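The case for counting the seconds before the grasp

Most papers on learning from hand-held gripper demonstrations report a single number, the success rate over some set of trials on a real arm. I have written such papers myself. My argument in this essay is that the number is the wrong one to optimise at the point where most groups optimise it, and that a cheaper measurement, taken on the demonstrations themselves, tells you more about whether the policy is going to work.

The measurement is approach variance. Take every demonstration of a task, find the moment the fingers close on the object, and step back three seconds. Align the recorded tool poses at the closing moment and compute the spread of positions over that window. It takes an afternoon to implement. It needs no robot and no trained model.

At Vostholm we have been recording two-handed tabletop tasks with hand-held grippers for the better part of two years. The set I will use here, which we call Kevis, has 463 demonstrations by four operators. An operator holds one gripper in each hand, and each gripper carries its own camera. The objects are ordinary: packets, cards, lidded containers. The policy is trained on the camera views and tool poses and then run on a pair of fixed arms fitted with the same fingers.

When we first trained on Kevis the policy was poor at anything thin. It would reach a card, close slightly to one side of it, and carry on with the rest of the task holding nothing. The obvious response was to collect more. We planned for 1,000 demonstrations and had the operator hours booked.

Perrine Picard, who maintains our pose tracking, objected. Her view was that the failures were not spread over the data in a way that more data would fix. She split the set by operator and plotted the approach paths. One operator came down on thin objects from above with very little sideways movement. The other three corrected late, often in the last half second, and each corrected in a different manner. The policy had averaged them.

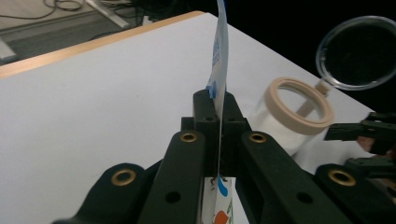
Page last changed: August, 09:40

A card held upright between two fingertips leaves little room for error. The slot between the blocks is narrow, and a lateral mistake that would be harmless on a cup means a missed grasp. The wrist view makes matters harder in one respect, in that a thin object seen edge-on occupies few pixels until the tool is close. A late correction is therefore a sensible thing for a person to do. It is a bad thing to teach a policy which must infer, from those same few pixels, which of several corrections is wanted.

Two-handed work adds a second source of spread. While one hand holds something, the other may be reaching for a container, and operators differ in which hand they attend to. In Kevis the hand that is not being watched drifts. We did not expect that drift to matter, as the grasp on that side had already been made. It does matter, because the drift changes what both cameras see, and the policy takes both views as input.

We cancelled the larger collection. Instead the operators were shown their own approach plots and asked to agree on one way of coming in to a thin object: stop above it, square up, descend. We re-recorded only the thin-object tasks and kept the rest. Approach variance on those tasks fell sharply and the missed grasps became uncommon. I am leaving the success rates out of this essay on purpose. They are in the technical note, with the trial counts and the failure breakdown, and anyone who wants to dispute them should start there.

There are objections. Ayodele Balogun, who runs the Irotis collection and disagrees with me about most of this, holds that variance in demonstrations is where robustness comes from. If every operator descends along the same line, the policy never sees a recovery, and the first disturbance will put it somewhere it has no data for. This is correct as far as it goes. I would separate two kinds of spread. Variation in where the object lies, how the table is lit and what else is standing on it is worth having, and I would take as much of it as the operators can stand. Variation in what a person does when faced with the same situation is worth much less, and with a small set it does harm. Recoveries can be recorded deliberately, starting from a displaced pose. They need not be left to accident.

A stronger objection is that expressive policies can represent several ways of doing a thing without averaging them. In principle they can. We tried one, using the Gilbert training code with its default settings, on the original thin-object data. It averaged less and hesitated more, switching between approaches partway down. With far more data it might have committed to one. I can't rule that out, and I'd be glad to see the experiment run by a group with the budget.

The measure has limits. It assumes that a closing moment can be found, which excludes pushing and wiping. It is blind to whatever goes wrong after the grasp. A low value can also mean that the objects were put down in the same place every time, so it has to be read alongside the spread of starting positions.

Even so, I would ask authors to report it. A reader given a success rate and a demonstration count cannot tell whether a weak result comes from the method or from operators who were never told to agree. Reviewers could ask for one plot per task, split by operator. The poses are already on disk.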